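Skenham Frozen Dessert Reviews

A small collection of short written reviews of frozen desserts sold by the cup, cone or tub: ice cream, sorbet, gelato, frozen yoghurt and water ice. The reviews were left by customers on the Skenham food board and copied out with permission. Shiyu Feng put the files together and looks after them.

What is in it

The main file, reviews.csv, holds 2000 reviews, one per line. A second file, held_back.csv, has 200 more for testing. The two do not share any reviewers.

Columns

id – a number, never reused
shop – the shop's name, or "stall" where the reviewer gave none
item – the dessert as the reviewer named it, spelling untouched
text – the review itself
score – 0 to 5, half marks allowed
price_said – yes if the reviewer mentions the price, otherwise no
sweetness – low, right, high or blank

The sweetness column was filled in by hand. A review gets "high" only if the writer complains about it. "Lovely and sweet" is "right". Most lines are blank, and blank means the writer did not bring it up. Please don't read it as "right". 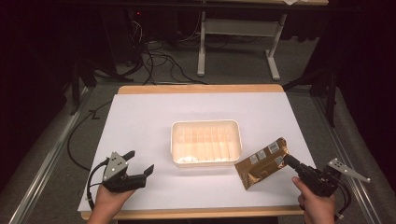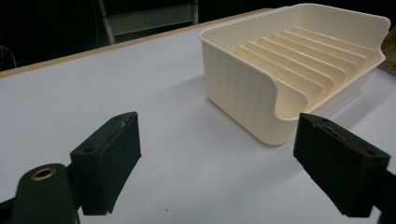
Cherry Mae Manalo wrote back after the first release that the sweetness labels were fine for ice cream but poor for sorbet, where people write "sharp" or "sour" and mean it as praise as often as not. She had gone through the lemon and blackcurrant reviews and disagreed with 20 of the labels. All of those have been looked at again and most were changed in version 2. She also asked for a separate tartness column, and that has not been done yet.

Known problems

Two shops, Drevance and Tveit, account for more than half of the lines. Anything trained on this will know a lot about pistachio and very little about frozen yoghurt.

Scores run high. People seldom bother to write about a middling cone, and the food board sorted by score for a long time, so low reviews got fewer replies and fewer follow-ups.

Skumer changed its menu in May and several items kept their names with a new recipe. Reviews from before and after are mixed together and can't be told apart from the file.

Some reviewers score the shop and some score the dessert. A long queue on a hot Monday can cost a good sorbet a whole mark. We left these in.

Prices are only flagged, with no amounts. Too many people wrote things like "a bit over what I'd pay" for a number column to be any use.

Cleaning

Names of staff, phone numbers and order numbers were taken out and replaced with a single underscore. Emoji were kept. Exact duplicates were dropped – near duplicates were not, so expect a few where someone posted again with a typo fixed.

Use

Free for teaching and research. If you find a wrong label, send Shiyu the id and what you think it should be.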